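**Prastach Textile Care** | Thread

1/ Intake for the July bedding program is now open at the Prastach workroom. Comforters, blankets and pillow covers are accepted until noon on Thursday.

2/ The spring round closed with 2,940 pieces returned to partner shelters. Over 70 households contributed. We thank Berisha for the use of its delivery van.

3/ Comforters are to arrive unbagged. Donors are asked to leave the maker's tag in place, as the care code determines the wash.

4/ Each comforter is opened out flat on a work surface and checked on both sides. Repairs longer than 2 inches are referred to Amnuay Jitpraphai.

5/ Clips are issued in place of pins for all work on filled bedding. Pins left in the filling were the most frequent complaint last year.

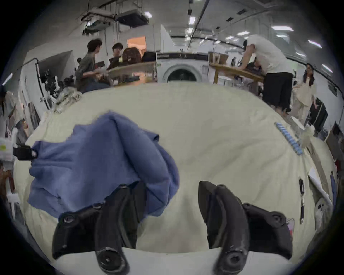
6/ Colored cloths are recorded separately from the comforters and folded only after inspection. Entries on the paper sheet are to be made in pen.

7/ Shelf 52 is reserved for crib sizes. Please do not place adult bedding there.

8/ Questions regarding drop-off may be directed to Boris Perić at the front desk.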